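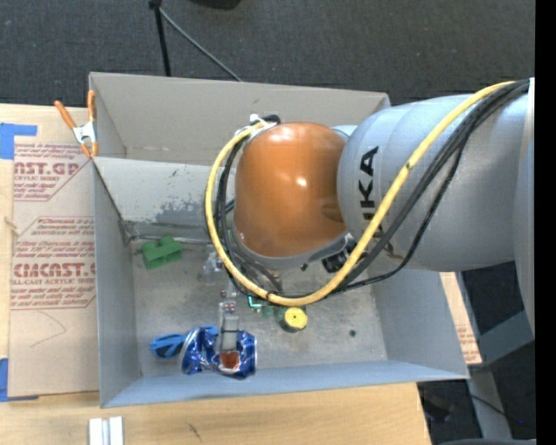

*The KUKA over the gray bin, with a crushed blue can under the finger.*

I've been wanting to write about the arm for months, and now that our year is winding down at Plerbridge I finally have an evening for it!

Some background if you're new. I work on the small-items side, where all the odd stuff ends up: cans, bits of plastic, things people drop in that were never meant to be there (sunglasses, so many sunglasses). Until June every piece of it went through our hands. On a busy shift that was nearly 4,000 picks for the crew, and you felt it in your shoulders when you got home.

Then Tora came in. That's our name for the arm, and it stuck before anyone could think of a better one. She works one bin at a time, one piece at a time, and I still catch myself stopping to watch. A crumpled can is such an awkward thing to grab! Clear plastic is worse, and Wichai Rungrueang, who does the setup with me, keeps a list of the items she misses most. It had 103 lines on it last time I looked.

What has changed for us? My day, for one. I used to stand in one spot and sort. Now I load bins, check the gripper, look over the misses and try to work out what went wrong – was it the shine, the angle, the piece lying up against the wall? I like that part a lot more than I expected. Adanech Araya moved over from packing in the summer and already reads the fault log faster than I do.

It isn't all rosy. The room is louder, and we talk less while we work, which I do miss. A couple of people asked early on whether their hours would go, and it took management too long to give them a straight reply. All 18 of us are still here, but I'd have liked that answer on day one.

Next up is the new finger pad, and Wichai wants to try it on the flat pieces first. I'm voting for the cans.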